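4.2 Box handling on patterned surfaces

The second group of chores concerns rigid cartons of the kind found on a kitchen counter or a gift-wrapping bench. The operator or policy must approach a box standing on a table, close on it without tipping it, lift, and set it down at a marked place. A person does this without looking twice. We included it as a lower bound: a system that fails here cannot be expected to clear a table or pack an order.

Of the 2698 episodes in the Gestcombe set, 400 belong to this group. They were recorded in October by Yu-ting Chou and Chih-ming Chiu, using a wrist-mounted view and a fixed starting pose. Each policy was then given 14 attempts per layout over 6 layouts, with no retries inside an attempt. An attempt counted as failed if the box fell, if a neighboring box was displaced by more than its own width, or if the fingers closed on air.

Failures were not evenly spread. Layouts with a single box on a plain cloth gave little trouble. Layouts on veined stone patterns were worse for every policy tested, and worst where a second box stood close by. We attribute this to two effects. First, veins and cast shadows produce long diagonal edges that compete with the edges of the box in the wrist view (Figure 7). Second, the approach brings one finger very near the box before closing, so a small lateral error becomes contact with the side face and the box turns. The Jistska baseline was affected by both; the Rurnex policy mainly by the second.

Slowing the final approach to half speed removed most of the turning but left the missed grasps unchanged. We therefore do not regard speed as the limiting factor. For shop-floor use, where the surface can be chosen, a plain mat is the cheaper remedy. For homes it is not an answer.

Figure 7. Wrist view with a white box beside the gripper finger, on a gray marbled tabletop with a shadow across it.

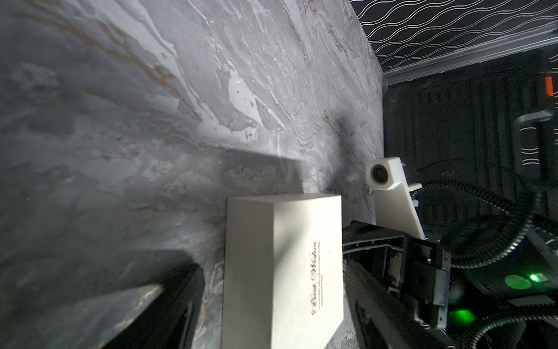
Carola Hagedorn objected in her open review that the plain-mat remedy concedes too much, and that a failure count with no retries penalizes policies that would have recovered on a second try, as most people do when a carton slips. She asked for the attempts to be scored again with one retry allowed before any claim is made about homes.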